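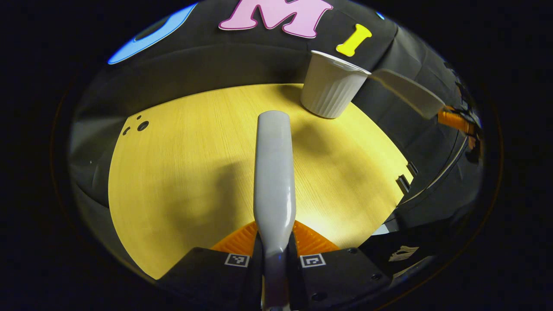

Cathal Ní Chonaill objected to an early draft of this section that a cup near the edge of a table says very little by itself, and that people put cups down wherever their arm happens to stop. The objection is fair for any single cup. It is harder to hold against a long run of them, and the rest of the section sets out what the run from Clunolside shows and where it stops being useful.

Figure 2. White ribbed cup standing upright near one edge of a light yellow wooden tabletop. Three small holes close to another edge; small rectangular slot in the rim on the opposite side from the holes.

4.2 Cups, edges and marks on the surface

The tables at Clunolside are used for eating, for sorting post and for small repairs, often within the same morning. Many of the tops have had something done to them over the years. Holes were drilled for a vice or a lamp bracket and left open when the fitting went. Notches were cut in the rim to take a cable or a clamp. We call all of these marks, whatever they were first made for, and we did not try to find out the history of each one. Figure 2 shows the two sorts we met most often, holes and a rim slot, on a single top. The wider survey sheet also had a line for burns, rings and deep scratches, but these are dealt with in 4.3.

We logged 1071 resting places for cups across 42 tables. A resting place was entered when a cup stood on a table with no hand on it. A cup that was lifted and put back on the same spot was not entered again. Cups lying on their side were left out, as were cups standing on a tray, a mat or a book. Saucers were allowed. We took the nearest edge of the top as the reference and measured to it from the side of the base, with a steel rule wherever the base could be reached and from a photograph otherwise.

The plain result is that cups were kept near edges. The middle of the table was mostly given over to shared things such as the milk jug, the bread board or an open newspaper, and a cup was found there chiefly when one person had the whole table. This agrees with what most people would say of their own kitchen. Less expected was how seldom a cup stood directly beside a mark. On tops with holes, the strip of surface next to them was used for papers, plates and folded cloths – and on one table for a fruit bowl that never seemed to move – while the cups stood elsewhere. In Figure 2 the cup and the holes are likewise well apart, although one photograph cannot show a habit.

There are at least two ways to read this. People may avoid holes on purpose. A spill that runs into bare wood is a nuisance to dry, and several of the older users mentioned this when asked in February. The other reading is that the holes were drilled where a tool needed to be, close to where a person sits and works, and that cups are pushed out of that space by elbows and paper. Our sheets cannot separate the two. A fair test would need matching tops with and without holes, in the same rooms, and we had no such pairs.

Rim slots behaved differently. They seemed to have no bearing on where a cup was put. A slot takes away very little of the top, and from a chair it can be hard to see at all. Two people at Clunolside said they had eaten at the same table for years and had never noticed it had one.

The kind of cup deserves a short note. Ribbed cups were recorded separately from smooth ones at the suggestion of the Tosport group, who had found in their own kitchens that ribbed cups were picked up lower down. We saw no difference in distance from the edge between the two kinds, but ribbed cups made up a small part of the total and we would not lean on that. Colour was written down as well. White cups were by far the most common, so a comparison by colour would mean little.

Light is another matter we would handle better a second time. Several tables had one bright side and one side in shadow for much of the day, and the sheet had no box for it. Some of the recorders wrote the light in the margin, others left it out. Where notes exist, cups appear on both the bright and the shaded parts of the top, with no clear lean either way.

The measuring was done in one building, on wooden tops only. The Stiltalent kitchens have laminate throughout and the cups there are stacked between uses, so we have kept their sheets for 4.4.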